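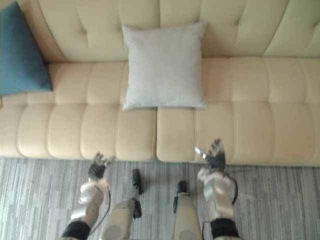
Resetting a sofa between guests, a short thread. Unit is the ground-floor rental on Dondberg, living room only. Updated 5/14/24.

1/ Clear the seat first. Pillows off, remotes out, hand down the gap between the seat cushions. The gap collects coins and hair ties, and a vacuum will not always pull them out.

2/ Crevice tool along every stitched channel, then the soft brush over the ribs. Work from the backrest down. Low suction. High suction lifts the seams on tufted upholstery and they stay lifted.

3/ Wipe with a damp microfiber, then a dry one. I use the Kekudon pH-neutral cleaner at 2 percent. Let it sit 19 minutes before anything touches the surface – I timed this in November and have not changed it.

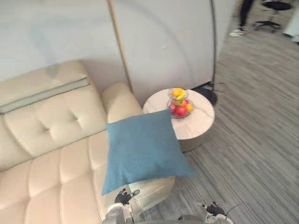

Blue cushion at the armrest end, next to the side table with the fruit stand.

4/ Pillow placement. Blue goes at the end, leaning in the corner. Gray goes near the center against the backrest. Trarnar shipped a third with the set – it lives in the closet.

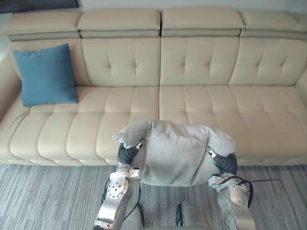
5/ Spacing matters more than angle. If a pillow covers the seam between two back cushions, the sofa reads as narrower than it is. Move it a few inches and check from the doorway.

6/ No karate chop on the top edge. Odukoya inserts are foam, and a crease in foam holds for more than a day. 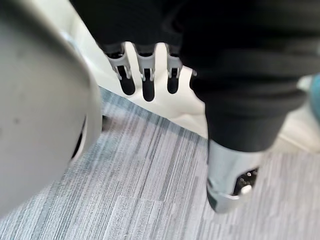 7/ Floor last. Vacuum along the front of the sofa, then pull the head straight back toward the door. Overlap passes by 3 inches.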